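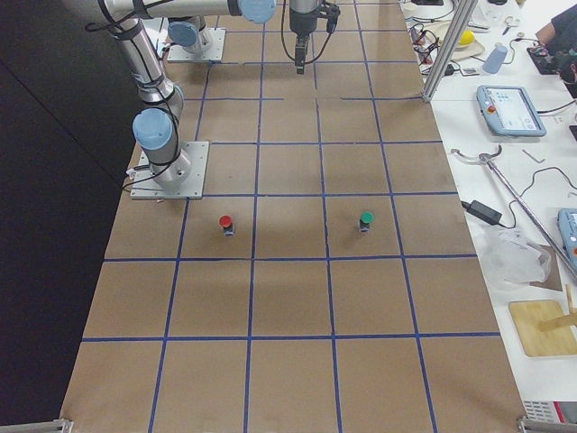 3.2 Booking survey. Family lets at Skesby and Lakent, 40 hosts asked, 700 replies from guests. Step-free entry came up most, then quiet rooms. Floor plans were split into squares, much like the blue tape grid on brown paper, and guests marked where they needed space to turn.

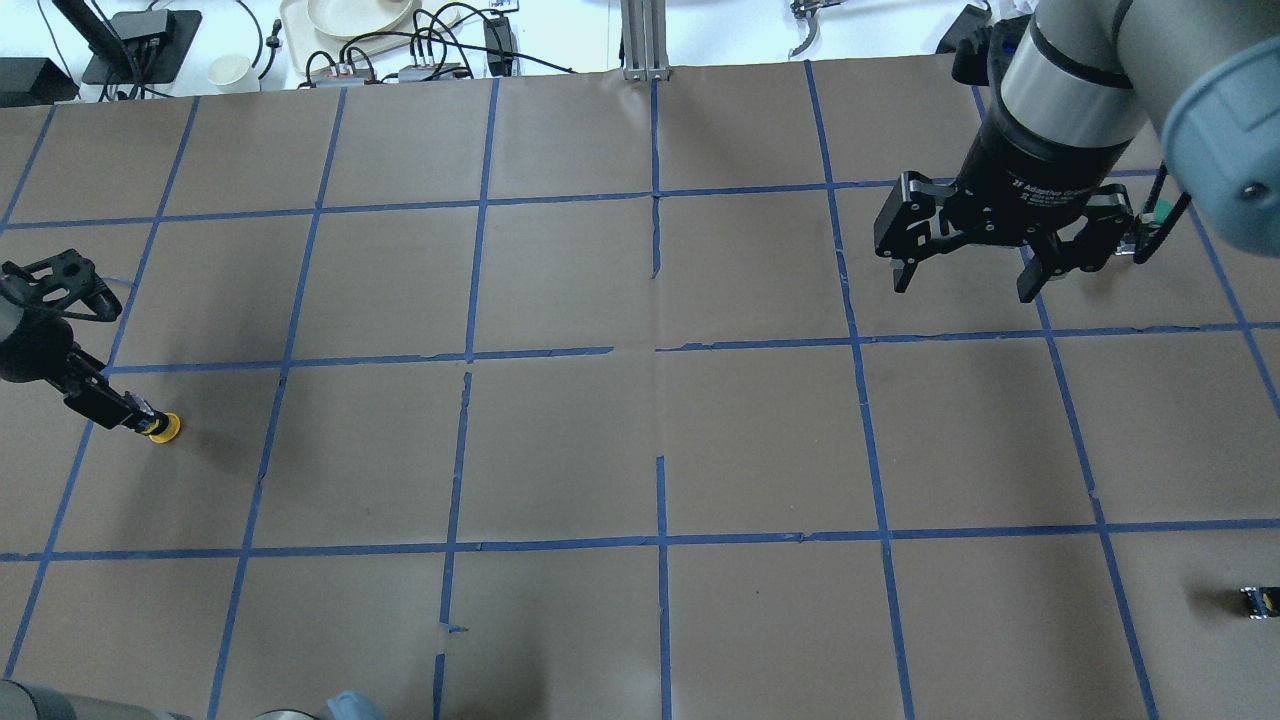
Figure 2. Grid of tape on paper, gripper at upper right.

Clercombe left out, listings incomplete. Prices not adjsted for season, March only.

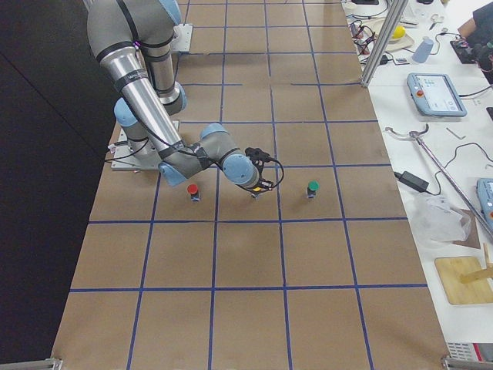
Figure 3. Arm over the taped table.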